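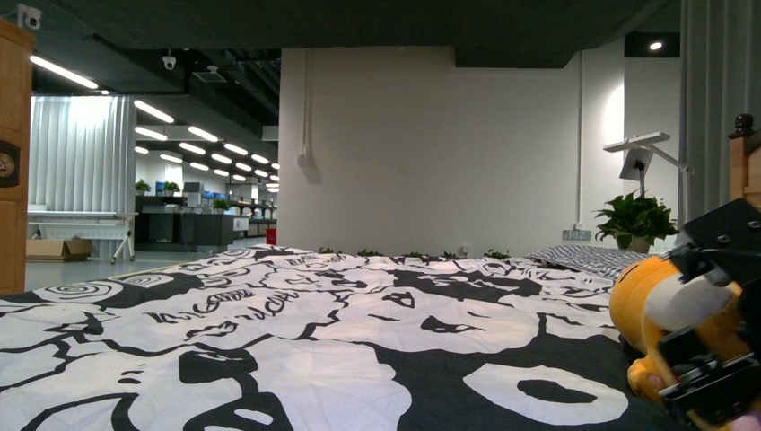
Progress report to the Dixit Fund: Skomulow guest rooms, second period
Submitted by Hülya Sönmez, Skarkitberg Housing Association
Apr 10, 2021

Print this page | E-mail this page

The grant pays for short-stay rooms for families who have a relative in the district hospital. Work began in October and is on schedule, except for the heating on the upper floor.

Bookings. Families stayed 18 times in this period. Most came for two or three nights. Two stays ran past the limit in our rules and were extended by Narendra Vashisht, who handles bookings with the hospital social work office.

Rooms. All 4 ground floor rooms are in use. The upper floor is still closed. Hirkosico delivered the wrong valves, and the replacements came too late for the plumber's first visit. He is booked again, and we expect to open that floor in the next period.

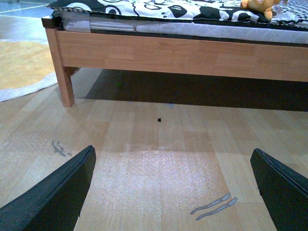 Bedroom floor, light wood laminate.

Costs. We are under budget on furniture and over on laundry. Bedding goes out to a commercial service, and the price per load went up. We ask to move $300 from the furniture line to laundry – no new money is needed.

Feedback. Guests mainly asked for later check-in and a second refrigerator. Check-in now runs until 10 p.m. The refrigerator will wait until the upper floor opens.

The signed expense sheet and receipts were sent separately.

Filed under: Grant Reports, Family Stays

Recent items
Skomulow guest rooms, first period report
Parking changes at the Skarkitberg office
How to refer a family for a short stay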